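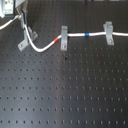
Wirnska's secondary school will open its new science block to the public on Monday, September 4, 2023, a week before lessons start there.

The building cost less than first planned after the council dropped a second staircase from the design in July. It has four laboratories, a prep room and a small workshop, and will be used by 523 pupils from Wirnska and Karam.

Head of physics Bülent Soylu said the old labs had leaked every winter. "We were moving buckets between classes," he said. "The pupils deserve better."

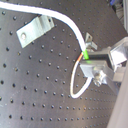 Older pupils will be able to take a new optics course, taught on Thursday afternoons. Lenses and mirrors need to stay exactly where they are put, and on a breadboard like this one, with its straight rows of threaded holes, parts can be screwed down and moved between experiments. The surface has a few scuffs and light scratches, but Mr Soylu said that made no difference to the work.

Bus 163 from Pilleck will stop outside the school gates during the open day. Doors open at 10am and entry is free.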